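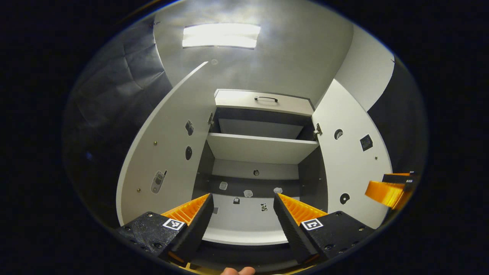 Cabinet cell, handheld side: what I check and in what order

Most of my April went into keeping the pair of handheld grippers on the cabinet cell in working shape. These are my notes, mostly so I can find them again. The Lalletti arm that replays the demos is a separate post.

The grippers are black printed fingers with orange ribbed pads on the inner edges and one square marker on each finger. The camera looks down past the fingers, and the marker spacing gives the opening width. Nearly every fault I have had comes back to the pads, the markers or the screws.

Pads first. The ribs pick up lint and then small parts start to slide. I wipe them with a damp cloth, let them dry, and flex each one by hand to look for splits at the base. A pad lasts me over 400 grasps on hard plastic and fewer on anything with a sharp edge. Change both pads on a gripper together. I tried one new and one old, and the closed position shifted enough to spoil the width reading.

Finger screws next. The bolts along the outer faces back out slowly. I go around them with a short hex key every Friday, snug and no further. The holes are straight into printed plastic and they strip easily. I have reprinted one left finger already for that.

Then the markers. They have to be flat and clean. A lifted corner reads as a slightly different width and you will not notice until you plot it. I use a Sternodix label sheet, matte only. Gloss washes out under the ceiling panel when the doors are open and the gripper is tipped back.

Width calibration takes 20 open and close cycles, slow, full travel, with nothing between the fingers. I log the minimum and maximum and compare them with the last run. If the closed value has moved, I go back to the pads before touching any software. The Prydderch script will happily fit a bad offset and say it passed.

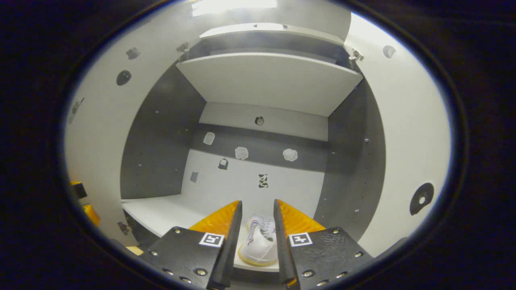
Checking reach inside the cabinet

With the gripper calibrated I do a reach check on the shelves. A small white sneaker on the lower shelf is a good test piece. It is light, it has a soft upper and a stiffer sole, and the fingers hide part of it on approach, so the view gets about as poor as it will get in normal use.

I keep both doors fully open for this and look at the hinges before starting. A door that creeps inward will catch a finger on the way out. The stickers on the back panel stay put. They give the tracking something to hold on to when plain white board fills the view, and I lost track far more often before they went up.

Last job is smudges. Matte black shows every fingerprint, which does no harm on the plate itself, but I clean around the markers anyway. Lens gets a dry microfiber cloth, no spray.

Spare pads are in the Dullton drawer, bottom row. There are 48 left, so I will reorder when the second bag is opened.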